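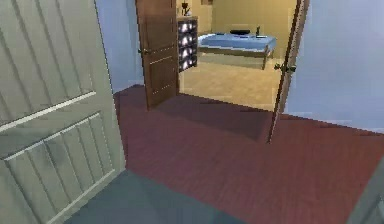

Why can a conversation in one room be understood in the next, even when the wall between them is solid?

Sound reaches the next room by every path open to it, and the wall is only one of those paths. Speech passes through the gap under a door, along a shared ceiling space, through ducts, and around the edges of poorly fitted frames. A heavy wall will do little good if the door beside it is light and loosely hung.

Chapter 10
Sound Between Rooms

Key terms
airborne sound
impact sound
flanking path
absorption
sound insulation
background level

Introduction

The earlier chapters of this book dealt with noise that enters a home from outside: traffic, aircraft, machinery, and the neighbors' yard. Chapter 10 turns to noise that begins and ends under the same roof. Residents often find it harder to put up with, partly because it carries meaning. A steady hum from a distant road may be ignored after a week, while a quiet telephone call on the other side of a bedroom wall will hold the attention of a person who is trying to sleep.

The Clurnlow housing study, to which we return in Section 10.4, collected replies from 829 households in low-rise apartments and row houses. Residents were asked which sounds made inside their own home disturbed them most often. Voices and television were named far more often than plumbing or kitchen equipment. In 83 of the households, at least one person had changed bedrooms on account of sound from another room. Chin-lung Lai, who directed the study, noted in the final report that few of these residents had looked at their doors before deciding to move.

Airborne and impact sound

Two kinds of sound must be kept apart from the start. Airborne sound begins as a disturbance of the air, as when a person speaks or a loudspeaker plays. It strikes the surfaces of the room and sets them moving very slightly, and they in turn move the air on the far side. Impact sound begins with a blow to the building itself. Footsteps, a dropped pan, and a slammed door all belong to this group.

The distinction matters because the remedies differ. Extra weight in a wall reduces the airborne sound that passes through it. A soft floor covering reduces the sound of footsteps in the room below, but has only a small effect on speech traveling the same route. Students who confuse the two will tend to recommend expensive work that leaves the complaint where it was.

Absorption and insulation

A second pair of terms is confused even more often. Absorption describes what a surface does to sound within a room. Insulation describes how well a wall, floor, or door keeps sound from passing to the other side.

Thick curtains, upholstered chairs, and carpet absorb sound. They shorten the time that it lingers and make a room seem calmer. Hard, smooth finishes reflect most of the sound that reaches them, and a room finished mainly in such materials will sound lively and sometimes harsh.

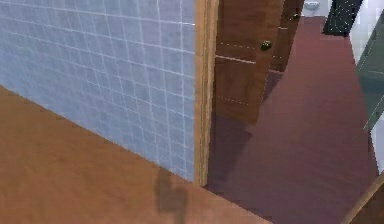 A bathroom is the usual case in an ordinary home. It is small, it has few soft furnishings, and a voice raised in it seems louder than the same voice in a living room. If the door is left open, the reflected sound passes freely into the rest of the house. Hanging towels will soften the room a little. They will not make the wall a better barrier, and the person in the next bedroom may notice no change at all.

The builder's catalog can add to the difficulty. Sorkwood panels and Tretier board, both used in the worked problems at the end of this chapter, are sold for different purposes. The first is a soft lining meant for absorption, and the second is a dense sheet meant for insulation. Before choosing either product, the designer must know whether the complaint concerns the room where the sound is made or the room where it is heard.

What the chapter covers

Section 10.1 explains how sound levels are measured on the two sides of a wall. Section 10.2 deals with doors, frames, and seals. Section 10.3 treats flanking paths, using the Yen house as its main case; readers should have the floor plan from Chapter 5 at hand. Section 10.4 presents the Clurnlow results in full, with the survey form.

Students will need a sound level meter for the first exercise. Readings should be taken after 9 p.m., when the background level in most homes is low, and recorded on the sheet provided in the appendix.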